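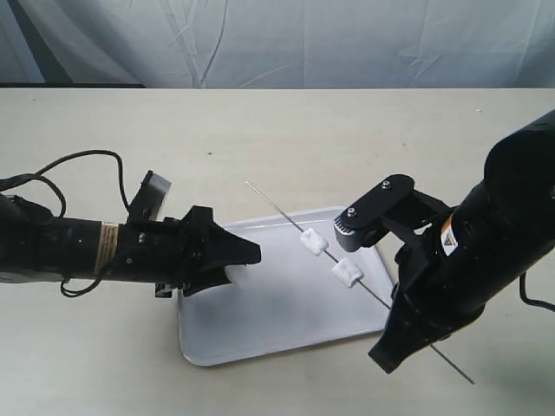

penry_k: kebabs stuck to the grill again. soaked the skewers 20 min, no help

Drorkora: soaking is for wood ones. use metal and oil the grate, done

penry_k: metal burns my hand tho

Drorkora: so wear a glove??

trurnatance6: disagree on oil. let the meat sit 2 hours in yogurt, then dont touch it til it lets go
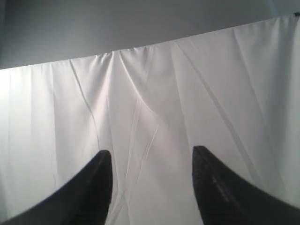

White fabric, close up.

Drorkora: yogurt burns. teh lemon kind is worse

penry_k: trying both sat

Comments
Kha Bùi: flat skewers, meat wont spin
zellov: oil AND yogurt

Related threads
Gas or charcoal in December
Chicken thighs dry out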